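Tuesday, April 28, 2026

Sourdough starter notes, continued from the January pages (which I finally found, they were stuck inside the Galletti binder!). I've got two jars going again, the rye one and the plain white one, and I'm feeding both at lunch so I don't forget like last time. The rye was way ahead by mid-afternoon and smelled like green apples. The white one just sat there. Same water, same shelf, so I'm blaming the flour.

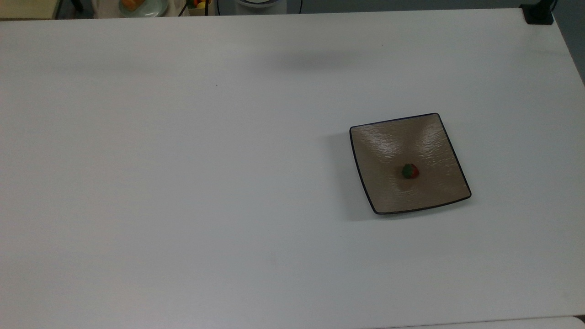 Flour and water

Switched the white jar over to the Medve flour this morning. It's a bit coarser than the Zikska bag we finished, and it soaks up more water than you'd think, so the first mix came out like putty and I had to loosen it up. For the test loaf I used 500 grams of flour and 12 grams of salt (the January loaf was bland, everyone said so). Left it 2 hours before the first fold. Dough was still tight, second fold went much better.

Whoever borrowed the small scale, please bring it back! The big one jumps all over the place under 20 grams and I don't trust my salt.
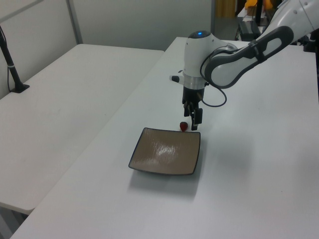 Long white table, arm at upper right.

Jar weight for the rye, lid off, is 116 grams. Writing it here because the tape label fell off again. Next up: try the Drovov rye in the same jar and keep everything else the same, then bake both on one day. Also need parchment, and a new rubber band for marking the rise.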